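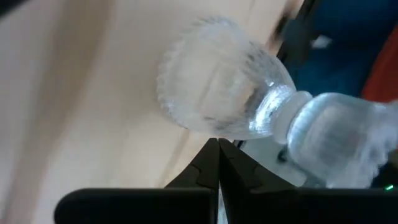

Refilling, one year in

06/08/2025

I started refilling our household stuff last winter and I've become a bit of a bore about it at dinner, so the blog gets it instead. I love it! I love the drive over to Prellimia with a crate rattling on the back seat, I love the big taps, and I love the smell of the place (orange oil, mostly, with a bit of wet dog when it rains).

Their dish liquid is the one I'd tell anyone to begin with. It's thick, it rinses clean and it doesn't strip my hands, even in the dry weather. The laundry liquid took me longer to come round to. I was using far too much, and the towels went stiff as cardboard until I cut the dose in half. Now they're lovely again.

Shampoo has been the fun one. I tried Lemaire first, which made my hair squeak, then moved over to the Juramell bar and haven't looked back. It smells of rosemary, and a bar lasts me from one school holidays to the next if I keep it out of the puddle in the shower caddy.

Labels! Do your labels properly. I had two nearly identical liquids under the sink in December and washed the good wool jumper in floor cleaner. It survived, but it's a slightly different colour now. I use masking tape and a fat marker, with the name and the empty weight in grams. My favourite bottle for dish liquid says 26 on it, and the big glass jar for vinegar is far too heavy to bother lugging in when it's full.

Next on my list is olive oil. The shop has just put in a steel drum of it with a little brass tap, and I've already washed out a bottle and left it upside down on the rack to dry.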